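Getau opens its workshop for an afternoon of desk-sized robotics
4 min read 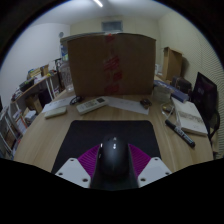 What is a visitor supposed to learn at a robotics open day? Mostly how much handling goes into teaching a machine one small job, and how long that takes.

Sabina Selvanayagam has run the open day at Getau for as long as it has had one. Doors open at two in the afternoon in June, and the first groups are usually students. "They come expecting a big arm on a factory floor," she said. "We start them with a computer mouse."

The mouse is a good first object, in her view, because it is smooth and low and everyone has picked one up. Visitors take the hand-held gripper and try to close its ribbed magenta fingers on the shell. Most squeeze too early. "You have to get the fingers down on both sides first," Selvanayagam said. "People go at it like a claw machine."

Her colleague Pranab Akanda keeps the recordings. The program he looks after is called Fodus, and it needs 500 good tries at a task before he will train anything on it. For harder tasks he asks for 2000. Visitors' attempts are saved too, if they agree to it.

"I throw out fewer than you'd think," he said. "A slow one is fine. A person changing their mind halfway is fine, if they finish."

I asked whether it would be easier to clear the desks and work on a bare surface. Akanda said they did that in the first year. The model learned the bare surface very well and then failed in an ordinary office — there was a coffee cup near the target and it stopped. Now the desks stay as they are.

Boonmee Khamphan teaches at a trade school and brought 50 students this year, in four groups. He wanted them to see the dull part. "They have all watched the videos," he said. "I wanted them to do the same grab over and over until their wrist got tired."

One of them asked Selvanayagam if the job would exist in ten years. She told him she didn't know, and that she had been asked the same thing about her last job, which was in packaging.

The next open day will include a folding task with kitchen towels. Akanda is not looking forward to it. "Cloth is miserable," he said, and went back to labeling files.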